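The Counter in Mikholm
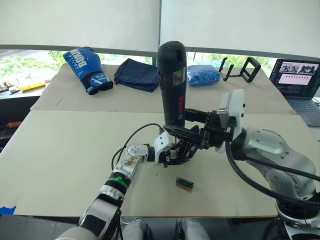 Where does a woman go when the clinic is closed and the next bus to Strand leaves in the morning? She goes to the pharmacy, and she hopes that the person behind the counter will listen.

In November the rule had changed, and I was permitted to give the pills myself, after one form and one blood pressure check. I had put a small sign in the window. For 20 days no one asked about it.

Then she came, just before closing. She looked at the cough drops for a long time. I know this kind of looking.

"Is it true, what is in the window?" she asked.

"It is true," I said. "Please sit down."

She told me that the clinic in Levodlow was 87 miles away and that she had missed two appointments - one for snow, one for work. Her boss did not like appointments. She had three children already and she loved them, she said, as if I had accused her of something.

I put the cuff on her arm. My hands were not so steady. I had studied for this, but the course was made for a screen, and on the screen the women never cried.

Her pressure was good. We went through the form together, slowly, and she asked me what each word meant. At the end I put the box in a paper bag and folded the top twice.

"How much?" she asked.

I told her. She counted the bills on the counter, and then she counted them again.

"That is less than the bus," she said.

When she had left, I turned off the lights in the front and stayed a while in my coat. Then I went back and moved the sign lower in the window, where a person could read it without coming up the steps.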